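# Tidy-Up Tasks: Questions from Demonstrators

Maintained by Amr Badawi for the Velo project. Last changed 26/06/2025.

These answers cover the hand demonstrations done in gyms, where you wear the head camera and do the task with your own hands. Remote control sessions on the arm have a few rules of their own, noted where they differ.

## What is the hand gripper task?

Moving a set of adjustable hand grippers between a clear plastic storage box and the floor mat. "Pack" means mat to box. "Unpack" means box to mat. Each is recorded as a separate task with its own name, so pick the right one before you start.

## Do I need to lay the grippers out neatly first?

No. Leave them in a heap, with handles crossed. The model has to learn how to get one gripper out of a tangle, and a neat row doesn't teach that. Between takes, push the heap around a little so it doesn't start the same way each time.

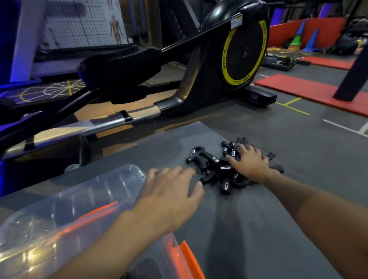
## Can I use both hands?

Yes, and you should. Use one hand to steady the pile or the box and the other to pick. You may switch sides between takes, but try not to switch in the middle of a pick.

For remote control, both arms must be enabled before the take starts. If only one is working, stop and write to the Trostholm desk.

## How fast should I go?

At a normal, slightly slow pace. Most of our unusable takes come from people rushing. In March we reviewed 956 takes, and hurried picks were the most common reason for a rejection. Pause for a moment when your fingers close on a handle, then lift.

## What do I do with the lid?

The lid is part of the task. In an unpack take, you can lift it off and set it aside, or hold it tilted with one hand while the other reaches into the box. Both count. 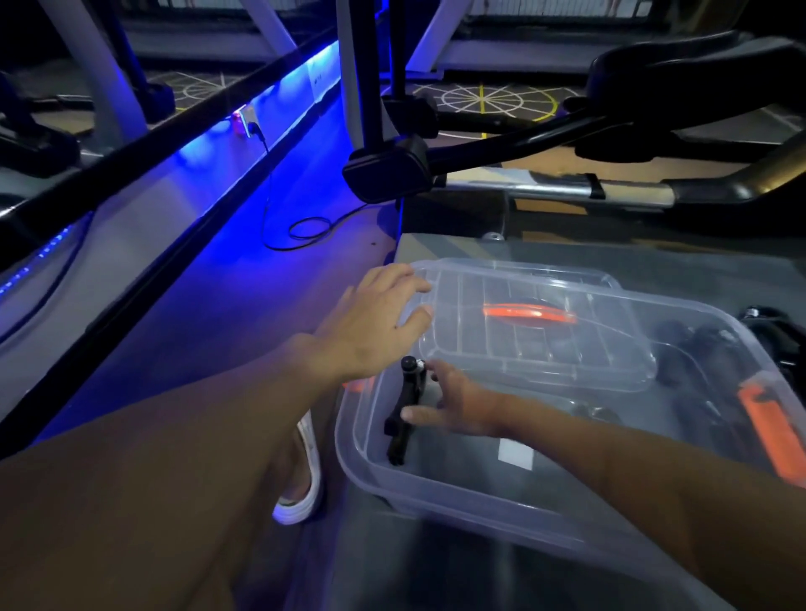

If the lid slips back over the box, move it again and keep going. Don't stop the recording for that. Recovery from small mistakes is useful to us, and we mark those parts during review.

The same goes for a dropped gripper. Pick it up and continue, unless it has rolled out of reach. In that case end the take and mark it "incomplete."

## Do the resistance settings matter?

Not for this task. Don't turn the knobs during a take. There is a different task for adjusting the setting, and mixing the two makes the labels wrong.

## Where should I hold a gripper?

By one of the handles. Don't pick it up by the spring, because the arm at Liltelcombe can't do that safely and the motion won't carry over.

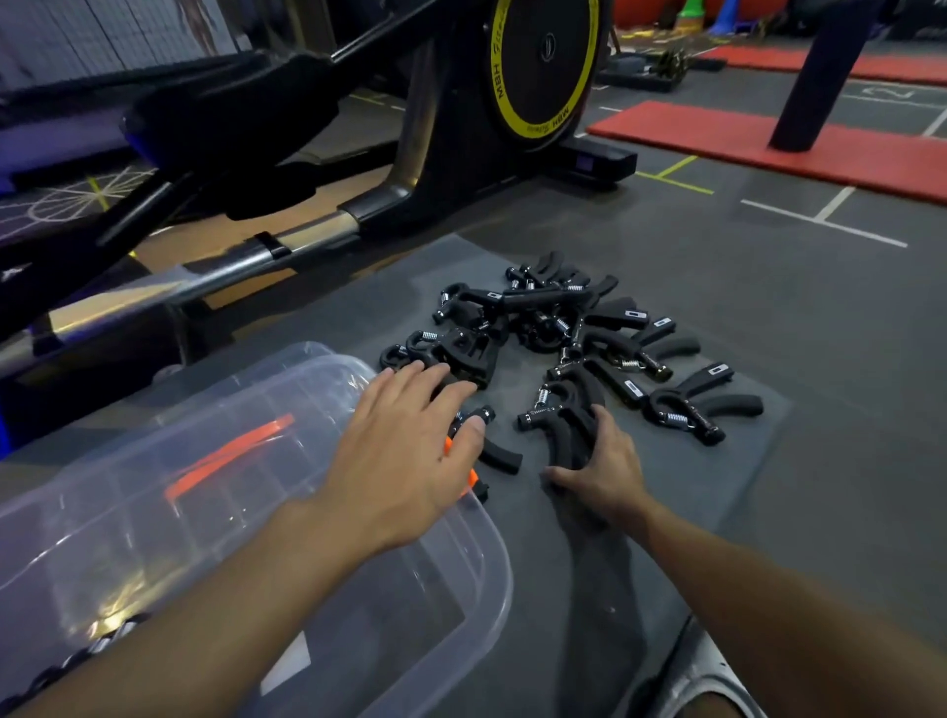 When two grippers are hooked together, work them apart on the mat before lifting. Shaking them loose in the air is hard for the arm to copy.

## Does the background have to be clear?

No. Exercise machines, mats and floor markings can stay where they are. Other people are a different matter. Ask them to step out of view, or wait.

## How many takes are in a session?

25, with a break after every 6. If a take fails 3 times in a row, skip it and leave a note in the log.

## Who do I ask if something isn't covered?

Post in the Jia channel with the task name and take number. Amr reads it each morning and adds common questions to this page.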